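5.3 Table Clearing Routine (Jumonix firmware 7 and later)

The Clear Table routine moves small, light items onto one plate. It does not wash, stack or wipe. Household clearing is still a supervised job – expect to step in.

1. Set the plate inside the arm's reach and leave part of it free.
2. Place up to five soft or toy items on the table. Leave a finger's width between them.
3. Press and hold Home until the status light turns green.
4. Select Clear Table, then Practice.
5. Stay within reach of the stop button until the arm parks. 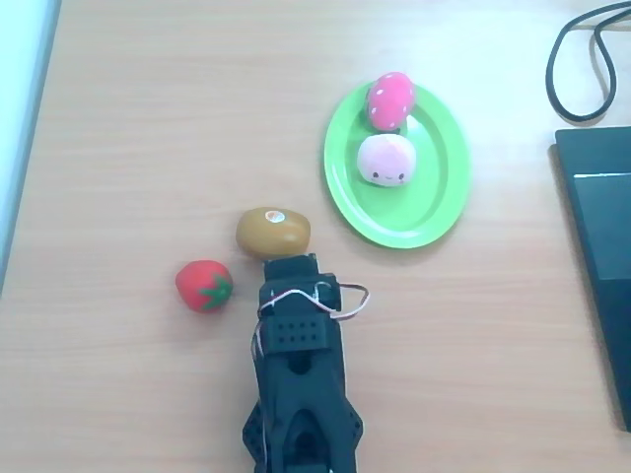

Figure 11. Gripper at the toy kiwi. The tomato is also on the table; two plush toys are on the green plate.

Note: Round items can roll when a fingertip touches them. If an item moves, the arm tries the grasp again, then skips it and logs error 247. Put the item back by hand and select Resume.

Note: Plush items compress. Set grip force to Low before adding them.

CAUTION: Do not use this routine with glassware, knives or hot food. Real dishes are not supported in this release.

CAUTION: Keep fingers and loose sleeves away from the gripper while the status light is green.

6. To end the session, select Park and switch off power at the base.

For grip force settings, see 5.4.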